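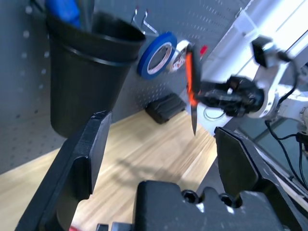

Pegboard in a damp garage: is it worth the bother?

Olville Sheds and Workshops forum > Storage and Benches

gracielabravo
Evening all. I've finally got the garage to myself after my brother took his motorbike away, and I'd like to stop keeping every tool I own in three biscuit tins and a bucket. I keep coming back to pegboard. My dad had it all along one side of his workshop with the outline of each tool painted behind it, and I can still picture the shape of his tenon saw, so I'll admit there's some sentiment in this.

My worry is the wall. It's single brick, north facing, and in winter you can wipe it with a cloth and get the cloth properly wet. I've been quoted 110 pounds for enough hardboard pegboard to do the long side, hooks not included. Would it last? Or am I better off with plain shelves and being a bit more disciplined?

wilson_ayala
Hello Graciela, and welcome. Don't put hardboard on that wall, please! I did just that in my last house and by the second winter it had gone wavy like a crisp. The holes swell and then the hooks drop out whenever you lift a tool off, usually on to your foot. If you want pegboard, go for metal, and put battens behind it so the air can get round. I used 50 mm battens, painted all over before they went up, cut ends as well.

hsiuying
I'm going to disagree with Wilson a little, though he helped me no end with my roof last year so I do it fondly. Hardboard is fine if you seal both faces. Mine is in a lean-to that's nearly as wet as a pond and it has been up since my youngest started school (she's now driving). Two coats of whatever gloss was left in the cupboard, front and back, and the edges done with a small brush. The back is the bit people skip.

I went for grey in the end. White shows every finger mark and I'm forever in there with oily hands.

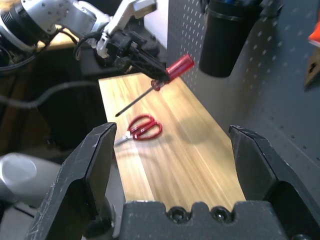

Light-coloured board against grey pegboard

gracielabravo
Oh, I like grey with pale wood, that's cheered me up. Thank you both. Hsiu-ying, did you use battens as well or straight on to the wall?

hsiuying
Battens, yes, I should have said. You need the gap for the hooks anyway, they have to poke through and turn. Wilson and I agree on that part at least.

osikder
Can I be the awkward one? I had pegboard and took it down. It looks smashing for a month, then you buy one new tool and there's no space beside its friends, so you shift everything along, and you find you've spent a whole afternoon moving hooks when you meant to be fixing a chair. I've gone over to shallow drawers. Chisels in one, screwdrivers in another, a bit of old carpet in the bottom. They don't gather dust and they don't rust, and I can carry a whole drawer out to the garden if the job's out there.

wilson_ayala
But you can't see what's missing in a drawer, Obaidul! With the board I know at a glance that I've left the small hammer up the ladder. I once lost a spirit level for most of a year in a drawer I opened every day.

osikder
That may say more about the state of your drawers, my friend.

wilson_ayala
Fair.

hsiuying
Has anyone tried the Tredden hooks, the ones with the little locking clip? I saw them in the Jilon catalogue and wondered if they really stay put.

wilson_ayala
I've a box of them. They hold nicely, but they're a devil to get back out without pliers. Good for the heavy things you'll never move, and I'd use plain ones for the rest.

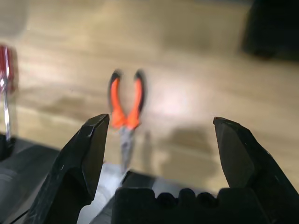 Olville, January 30, 2023

joaquin_toledo
Sorry to come in when you've all been chatting so nicely, I only look at the forum when the heating man's here and I have to sit still. Graciela, before you buy any board at all, sort the wet wall out. All this talk of gloss and battens is kind, but steel tools will rust on a hook just as fast as in a bucket if the air's like that. Check the gutter first, then the ground level outside. Mine turned out to be soil banked up above the damp course by whoever had the flower bed before me. A morning with a spade, and by July the bricks were a different colour.

And then do what Obaidul says for the chisels and what Wilson says for everything else. Hammers, squares and saws on the wall, sharp edges in a drawer. I don't see why it has to be one or the other.

gracielabravo
Joaquín, I've just been out with a torch and there's a heap of old compost against that wall right up past the second row of bricks. I'd been meaning to shift it since we moved in! I'll start there and leave the shopping until it's had a chance to dry out. Does anyone want some compost?

hsiuying
How far are you from the allotments on Gashaw Lane? I could bring bags.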